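만화책 낱권 이슈, 집에서 오래 보관하는 법

미국 만화를 낱권으로 사 모으다 보면 어느 날 문득 책장 앞에서 한숨이 나오는 순간이 옵니다. 저도 그랬어요. 처음에는 그냥 책꽂이에 세워 두었고, 그다음에는 신발 상자에 넣었고, 결국 제일 아끼던 이슈의 등 부분이 활처럼 휘어 버린 걸 보고서야 제대로 배워야겠다고 마음먹었답니다. 그때 이것저것 가르쳐 준 친구가 아다에제 지브린(Adaeze Jibrin)인데, 이 글의 절반쯤은 그 친구 잔소리를 옮겨 적은 것이나 다름없습니다. 차 한 잔 옆에 두시고 천천히 따라와 주세요.

준비물

비닐 백(만화책 전용, 폴리프로필렌이나 마일러)
무산성 백보드
낱권용 상자
면장갑은 없어도 됩니다. 손을 씻고 완전히 말리는 쪽이 저는 훨씬 편하더라고요.
연필과 색인 카드

1. 먼저 크기를 확인하세요

같은 미국 만화라도 시대마다 판형이 조금씩 다릅니다. 요즘 나오는 책은 '커런트', 그보다 오래된 것은 '실버'나 '골든' 규격 백을 쓰는데, 여기서 욕심내서 큰 백 하나로 통일하시면 안 돼요. 책이 안에서 미끄러지면서 모서리가 닳거든요. 반대로 꽉 끼는 백은 넣을 때마다 표지 귀퉁이를 접어 먹습니다. 저는 예전에 벡(Bech)이라는 동네 중고 서점에서 섞어 산 책 더미를 전부 커런트 백에 밀어 넣다가 두 권을 망쳤습니다. 지금 생각해도 속이 쓰려요.

2. 백보드를 넣습니다

백보드는 한쪽 면이 반들반들하고 다른 쪽은 조금 거친 경우가 많은데, 반들반들한 면이 책 뒤표지에 닿게 합니다. 보드를 먼저 백에 넣고, 그 앞으로 책을 살살 밀어 넣으세요. 책등을 손바닥으로 받치고 아래쪽부터 들어가면 한결 수월합니다. 중간에 걸리는 느낌이 들면 억지로 밀지 말고 다시 빼서 처음부터요! 급할 일이 하나도 없는 취미잖아요.

3. 테이프는 조심조심

백 윗부분을 뒤로 접어 테이프로 붙일 때가 제일 위험합니다. 나중에 책을 꺼내다가 테이프가 표지에 척 달라붙으면 그걸로 끝이에요. 테이프 끝을 조금 접어 손잡이를 만들어 두시고, 꺼낼 때는 테이프를 아예 떼어 백 바깥쪽에 붙이지도 말고 버리세요. 새 테이프가 아깝다고 아끼다가 표지를 뜯어 먹은 사람을 저는 여럿 압니다(저도 그중 하나고요).

4. 상자에 세워 담기

눕혀 쌓지 말고 세워서 보관합니다. 상자가 너무 헐렁하면 책이 앞으로 기울면서 휘고, 너무 빽빽하면 꺼낼 때 다칩니다. 손가락이 부드럽게 들어갈 만큼만 여유를 두세요. 아직 책이 적어서 상자가 많이 비었다면 백보드를 두툼하게 묶어 뒤에 받쳐 주면 됩니다. 저는 상자 하나를 30권 단위로 나누고 사이마다 색인 카드를 끼워 둡니다. 카드에는 제목과 호수, 작가 이름을 연필로 적어요. 미니시리즈는 12호까지 한 묶음으로 두면 다시 읽고 싶을 때 통째로 꺼낼 수 있어서 참 좋습니다.

5. 어디에 둘까요

햇빛이 드는 창가, 난방기 옆, 욕실과 붙은 벽은 피해 주세요. 바닥에 바로 놓는 것도 권하지 않습니다. 낮은 선반 하나만 있어도 장마철 마음이 달라져요. 습기가 걱정되면 제습제를 상자 안이 아니라 상자 옆에 두시고요. 다락은 여름에 너무 덥고 지하는 너무 눅눅하니, 사람이 지내기 편한 방이 만화책에게도 편한 방이라고 생각하시면 대체로 맞습니다.

6. 가끔은 꺼내 보세요

백과 보드도 세월이 가면 낡습니다. 보드가 누렇게 변했거나 백이 울기 시작했으면 바꿔 줄 때예요. 저는 7년에 한 번씩 전부 갈아 주는데, 그 작업을 매번 3월에 합니다. 그런데 이게 말이 교체지, 결국 바닥에 주저앉아 한 권씩 다시 읽는 일이 되어 버려서 생각보다 오래 걸려요. 지난번에는 '웬덱(Wendeck)'이라는 우주 해적 만화를 첫 호부터 끝까지 다시 읽느라 저녁밥을 까맣게 잊었지 뭐예요. 젊을 때는 허세뿐이라고 여겼던 4호의 독백이 이번에는 꽤 근사했습니다.

자주 받는 질문 두 가지

서명본은 어떻게 하느냐고들 물으시는데, 잉크가 다 마른 뒤에 넣는 것만 지키시면 나머지는 똑같습니다. 사인을 받은 당일에는 백 입구를 열어 두었다가 다음 날 닫으세요.

이미 휘어 버린 책은 무거운 책 사이에 깨끗한 종이를 대고 며칠 눌러 두면 조금 나아지기도 합니다. 다만 값이 나가는 책이라면 집에서 손대지 마시고 전문으로 복원하는 분께 맡기세요.

다음 글에서는 단행본과 하드커버를 꽂는 법을 적어 보려고 합니다. 판형이 제각각이라 벌써부터 할 말이 많네요. 궁금한 점은 댓글로 남겨 주시면 저녁에 하나씩 답해 드릴게요.

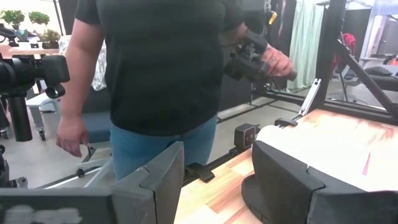

검은 반소매 티셔츠에 청바지 차림, 손목 쪽에는 타투.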